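Filed under: Robots & Home Tech | Oct 11, 2025

Huvent pulls its door-opening update after robots stall in doorways

Well, I finally have some news on the Huvent problem I've been grumbling about. The company has withdrawn the navigation update it sent out to its Laston home robots, and every owner who installed it is being moved back to the February version. If you have a Laston at home and it has been parking itself in the bathroom doorway and refusing to budge, it isn't just yours!

I got the short version in an email from Huvent and then a much longer version on the phone from Sohail Hayat, who runs their navigation testing and was very patient with me (I called twice, once while making lunch). The trouble is in how the robot decides a doorway is clear. It checks the opening, rolls forward, and then checks again when it is already halfway through. With the new update, that second check could lose track of where the door was. The robot would stop, wait, and then swing its arm back to look for a handle it had already let go of. In 11 homes the arm hit the door, and in one of those a glass panel cracked. Huvent says it has no reports of anyone getting hurt, which I was very glad to hear, because a lot of people buy these things for parents who live alone.
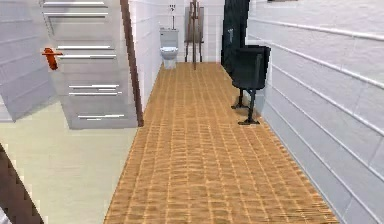
Huvent does nearly all of its doorway practice in simulation before a real robot gets anywhere near a real hinge, using room software called Clitau. Hayat's team went back and reran the whole set last week, 278 rooms, and the update passed in 257 of them. That sounds pretty good until you look at what the others had in common, and he told me it was mostly long, narrow rooms with a door right at the near end. You have the white door with its shiny silver strips and little orange handle close by on the left, and then a straight run of wood tile all the way down to the toilet and the easel. (An easel next to a toilet! The rooms get furnished by a program, and I want to meet the program.) With so much open floor ahead, the planner gave the far end of the room nearly all of its attention and dropped the door from memory a couple of seconds too early.

So why did it go out at all? I asked, and I'll give Hayat credit for not wriggling. The pass mark was set on the average over all the rooms, so a bad result in one type of room got washed out by good results everywhere else. The rooms that failed were sitting in the report the whole time, on a page that didn't get read before release. From now on each room type has to pass by itself, and a failed one blocks the update.

There's a hardware wrinkle too. The strain sensor in the Laston's wrist is made by Ozoliņš, and it did its job fine, but the update had raised the force limit to help with sticky doors. That limit is going back down. Expect your robot to give up on a swollen door a bit sooner than it did last month. Mine already gives up on the pantry, so I won't notice.

If you own one, leave it on the charger with the Wi-Fi on and the rollback takes 32 minutes. Don't send it through any doors while that's running. You can check that it worked in the app under Settings, then Movement, where the version date should say February. If the robot is stuck in a doorway right now, use the stop button on its back before you reach past the arm, and please don't try to pull it out by the gripper.

Huvent will pay for damaged doors and wants photos sent in through the app. There's no date yet for a corrected update. Hayat would only say that it has to get through the narrow rooms first, and I'll post again when I hear from him.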